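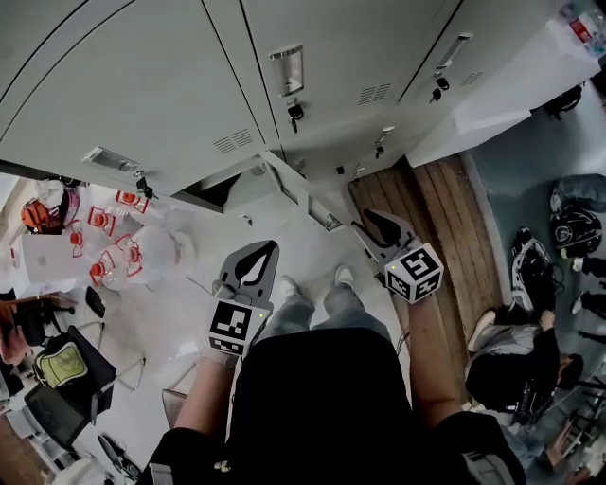

Light gray lockers, white tile floor.

Sunday, July 3, 2022

I rekeyed my toolbox last weekend, which meant reading up on cam locks again. Most cheap ones use wafers in place of pins. A wafer is a flat plate with a slot through it, and the key lifts each plate until its ends sit flush with the plug. Tolerances are loose, so a worn key often turns a lock it was not cut for.
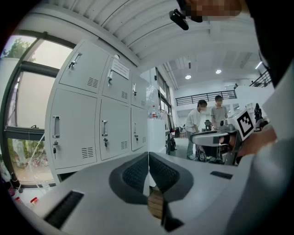

The code stamped on the face matters more than the brand. Mine read 261, and a replacement key cut to that code worked the first time. Copying the old key would have copied its wear as well. Kerubo Nzioka has a filing cabinet from before 2000 with no code left on it, and she ended up swapping the whole cylinder.

Measure three things before ordering:
Barrel diameter
Barrel length under the head
Cam length, center of hole to tip 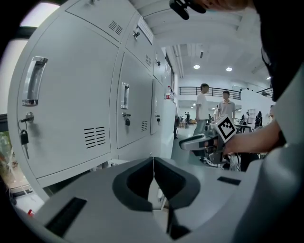 Rotation is the one I got wrong in November. A 90-degree cam will not replace a 180-degree one unless the stop washer can be flipped. For lubricant I use dry graphite, very little of it. Oil collects dust and the wafers start to stick. I still need to do the two desk drawers.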